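4.2 How messy is a messy bin?

I'll admit I went into this part of the study thinking the bin would be the boring bit. We had spent most of June arguing over block shapes, and the container was just something to keep them from rolling onto the carpet. Then I started sorting through our photographs of spilled blocks, and I couldn't stop looking at the walls. So many blocks end up near them! (Anum Kiani had told me this in the first week, and I should have listened.)

For each trial we tipped a handful of long blocks into an open metal bin and left them exactly as they fell. No nudging, no straightening. Hui-mei Chung did nearly all of the tipping, 160 trials in total, and she has a very steady wrist. We then gave every block one of three plain labels: "open" if there was bare floor on all sides of it, "wall" if it lay close to a side, and "joined" if it met another block. A block can be both wall and joined, and plenty were. Figure 3 has six blocks in it, which is on the low side for us, and I like it for exactly that reason: you can still follow who is touching whom.

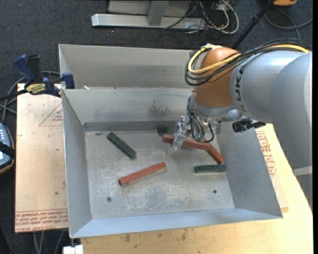 Soledad Ocampo

Figure 3. Red and dark green blocks in the gray sheet-metal bin. Two of the red ones meet end to end in a bent shape, with a short green block just below.

That bent pair is what I've been calling an elbow, and the name has stuck around the lab (sorry, Pak-hei, I know you wanted "hinge"). An elbow is awkward to describe with the usual measures. If you only record the center and direction of each block, the two look like perfectly ordinary neighbors, and you lose the fact that one block's end is sitting against the other's. So we added a note for end contact, and I went back and relabeled all 633 contacts by hand, which took me far longer than I'd promised Hiu-tung Tam it would.

The other thing worth saying is about the dark green blocks. Against gray metal the red ones jump right out at you, and the green ones don't, especially at the back, where the wall throws a shadow. In Figure 3 one green block is partly lost that way. On my first pass I missed a few of these completely and only caught them when my totals didn't match Hui-mei's. We kept the colors anyway, as people really do store dark things in dim bins, but we had a second person check each photo from then on.

We also tried the shallow Gerkier tray for comparison, with up to 100 blocks in it at a time. Elbows were much harder to pick out there, and I come back to them in Section 4.3.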